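Folding the heavy knits before summer 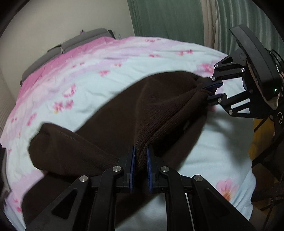 Navdale Mending & Laundry Club

May is when I put the sweaters away. I do it on the bed because the table is too short for anything with sleeves, and the floral sheet is soft enough that ribbing doesn't catch on it.

The brown one always takes longest. Ribbed knit bunches up as soon as you lift it, and the pleats have to be pulled out before the sleeves go in. I lay it face down, smooth the back panel, then fold each sleeve straight down — never across, or you get a ridge at the shoulder that stays until fall.

I got through 14 pieces on Saturday morning. The thick ones went in the bottom of the chest, with the cardigans on top. Belmiro Pacheco from the club rolls his, and he may have a point about space, but rolled ribbing comes out wavy for me.

Still to do: scarves, and the gray pullover with the loose cuff. I'll bring that one to the next meeting along with the darning needles I borrowed.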